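Chapter 2
Tables and Work Surfaces

In this chapter
Reading the grain of a wooden top
Keeping small items in one place
Edges, corners and cable holes

A work surface is the part of a room that gets the most use and the least attention. People choose a table by its size and its price, set it down, and start putting things on it. This chapter looks at the top itself and at what is kept on it. Storage furniture is covered in Chapter 10.

2.1 The top

Pale wood tops are common in offices, schools and shared rooms. They show dust less than dark ones, and a dropped screw or pencil is easy to find on them.
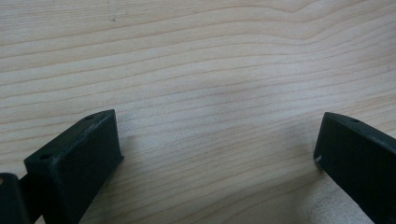 Grain lines usually run along one direction and may bend or swirl in places. Wipe with the grain, using a soft cloth. A small dark speck can be dirt or a mark in the wood, so try a damp cloth before anything stronger. Scouring pads dull a matte finish, and the dull patch will show whenever light falls across it.

The reading room at Irkgate has kept the same tables through two moves. Staff there wipe the tops each morning before opening and keep no polish in the building.

2.2 Baskets and open containers

Loose items spread across a table during the day. A low basket holds them together and can be lifted off in one go when the top has to be cleared. Wire baskets let crumbs and dust fall through, so lift the basket and wipe under it as well. A cup stands more safely inside a basket than near the edge of the table, provided it is taller than the rim and easy to grasp.
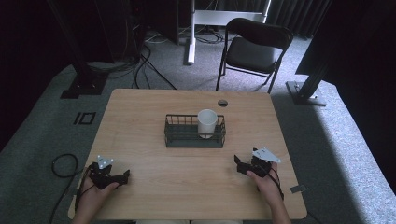 2.3 Edges, corners and cable holes

Rounded corners are kinder to hips and sleeves than square ones.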